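Section 4: Setting up and running the fastener sorting task

This section covers the two-arm station used by the Drendstead robotics club for the Likusberg student round. Read Section 3 (homing and emergency stop) first. Two students work at the station together, one at the keyboard and one at the stop button.

Object set: bolts, hex nuts and wing nuts in black and silver, and one hinged organiser case.
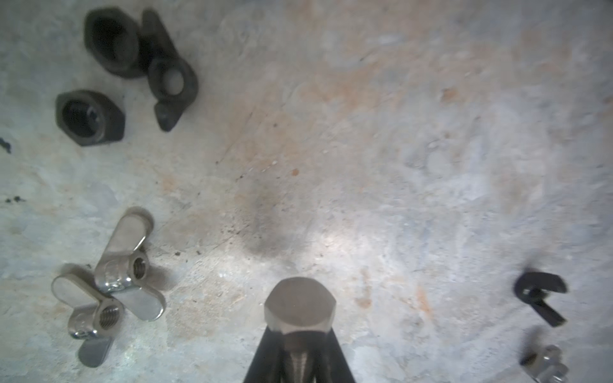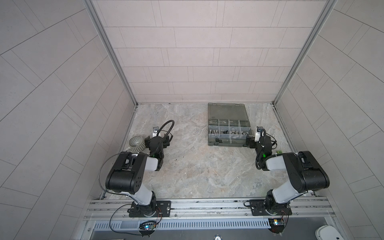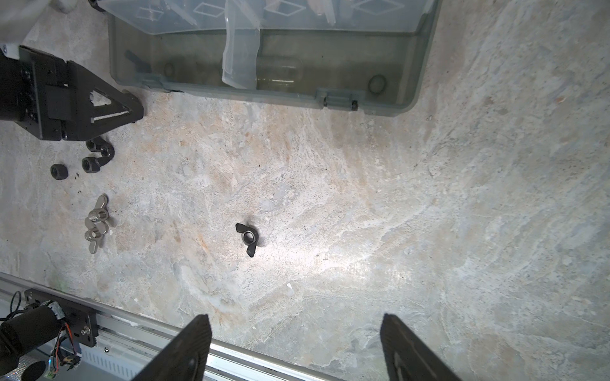
4.1 Before you start

1. Check that both mounting plates are tight on the rail. Use the long hex key from the Skoltance kit, not the folding one.

2. Switch on the left arm, wait for the green light at the wrist, then switch on the right arm. If either light stays off, go to 4.4.

3. Wipe the floor of the work area with a dry cloth. Grit and rust flakes get under the small nuts and make them slide when a finger touches them.

4. Place the organiser case towards the back wall with the lid fully open. The lid must lie flat. If it stands up, an arm moving across will catch it.

5. Put the loose fasteners on the left half of the floor. They may touch each other. Do not sort them by hand first, as the judges will ask for a mixed start.

CAUTION: Keep hands outside the walls whenever a green light is on. The arms can start without a sound.

4.2 Teaching the first pick

1. Load the file Garrido-19 from the task menu. It holds the start positions for both arms.

2. Choose one fastener with clear floor on both sides of it. A bolt standing on its head or a wing nut well away from the others is best for a first try.

3. Bring the gripper down with the fingers open until the part sits between them in the wrist view. Move in small steps. The last part of the descent should be done at speed setting 19 or lower.

4. Close the fingers until the force reading stops rising – do not carry on past 145. Past that point the pads wear quickly and the nut tends to twist out.

5. Lift, hold still, and save the position.

Note: Wing nuts are harder than hex nuts. Grip them across the hub where you can. A wing nut held by one wing will swing as the arm turns.

Note: Shiny parts can show as white patches in the wrist view. Turn down the lamp before changing any camera settings.

4.3 Using both arms

1. Set the waiting position of each arm before running a shared task. The waiting arm should be clear of the case.

2. Give each arm its own target. If both are sent to the same cluster, the program stops with code 102 and both arms must be homed again.

3. Run the task once at low speed with the fingers open. Watch the cables at the wrists and elbows – a loop that is too short will pull at full reach.

4. Write the result in the log book, including failed picks. The April round asks for the log as well as the run.

4.4 If something goes wrong

Wrist light off: check the plug at the control board below the mounting plate, then restart that arm only.

Code 792: the gripper closed on nothing. Open it, raise the arm and repeat 4.2 from step 3.

Part dropped inside the walls: press stop, wait for both lights to go out, then pick it up.

Drendstead Robotics Club – station guide, revised 6 March 2018 | Contact the club | Back to top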